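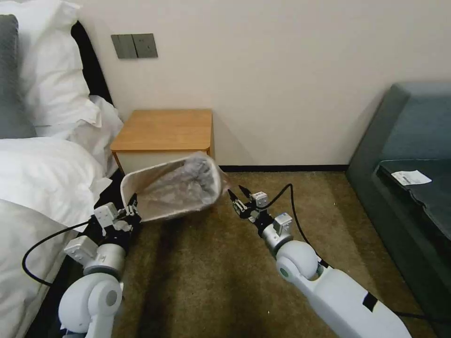 Search this journal
Advanced search

4.2 Roaming between access points

Second set of runs used the same building, the same 17 access points, but with fast transition turned on at the controller. Firmware left alone. Pathak and Björklund walked the corridor route on each floor, phone in one hand, laptop in a bag, a voice call open the whole time. Handover was logged at the client and again at the controller — the two clocks drifted a little, see 3.4.

Without fast transition, median gap in the call was 809 ms. With it on, 72 ms. Large difference, but not even across clients. Older laptops held on to the first access point long after a nearer one was on offer, and for those the setting made almost no odds. Turning down transmit power on the 2.4 GHz side helped more. We had not planned to test this and only did so on two floors, so treat it as a hint.

Figure 3. Hotel bedroom, Ondley site.

Wired backhaul was not the bottleneck at any point. The Birkeo switch in the riser cupboard never went above a third of its uplink, even in the evening, when guests stream. Mesh backhaul was another matter: the one access point at Solanki that had no cable run to it dropped to half speed whenever its neighbour was busy. Joshi reran this in April with the channel fixed by hand and got much the same result.

In all we logged 2296 handovers. Failed ones (client had to join again from scratch) were rare with fast transition on, and nearly all of them came from one stairwell with a fire door at each end. Moving the acess point out from behind the door cured most of it. Rastogi's earlier survey marks the same stairwell as a weak spot, so no suprise there.

Sticky clients remain the open problem. Section 4.3 looks at minimum signal limits.

Shares 17
Comments 0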